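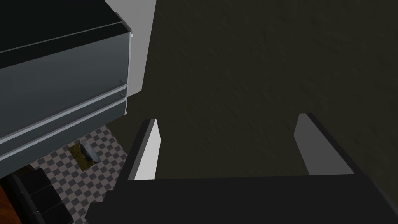
What does Lakotach do?
Lakotach tests and certifies drinking water for private wells, small utilities and food producers. Samples are analyzed at our laboratory in Skenia and results are issued as a signed report.

About the company
Lakotach was founded by Léonie Besnard, a chemist, as a two-person laboratory. She remains technical director. Noémie Marty manages sampling and client records.

Scope of work
The standard panel covers 80 parameters, including nitrate, lead, arsenic, hardness and coliform bacteria. Sample bottles hold 1000 mL and are supplied with a preservative where the method requires one. Bacterial samples must reach the laboratory on the day of collection. The intake desk is closed on Sunday.
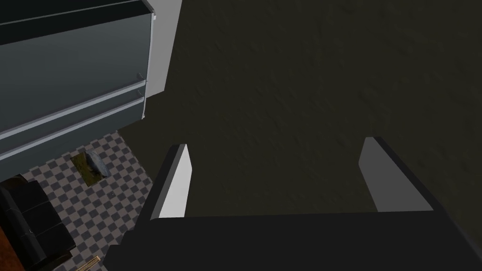
Two upright plates with a wide gap between them, rendered view.

Reports
Each report lists the method, detection limit and measured value for every parameter. Results over a limit are repeated on the retained portion before release. Clients with a Zervas account can download past reports as PDF or CSV. Well owners on the annual plan are sent bottles in October.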